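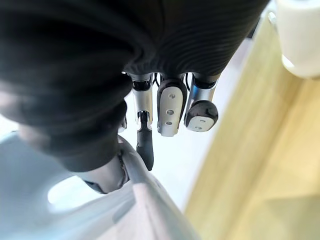

22nd August

2 min read

Puzzle feeder trial, Nikunville cattery, room B. Best session since January!

Swapped the flat trays for the Stistulen boards and put out 121 pieces of kibble per board, same as last time. Pasichnyk (the old gray tom, named after the street he came from) went straight for the deep cups and kept at it for seven minutes – he used to quit after two. He was hooking with the left paw again, claws half out, very much a mouse-hole move. Love it.

Kunton wouldn't touch hers until I moved it up on the shelf. Then she cleared one side. So height matters to her, and I want to try all the boards up there next week.

Deepika Chacko has the weights. Kunton's breakfast portion is still too big, so cut that before the next run or she'll just sleep through it.

To do: wash boards, order more cups, fix the squeaky hatch.

Comments

deepika c: Portion cut as of this morning. She complained loudly.

Marsh: Did you try the left-paw thing with a toy instead of food? Mine switches paws.

room B mornings: Hatch is oiled – still squeaks a bit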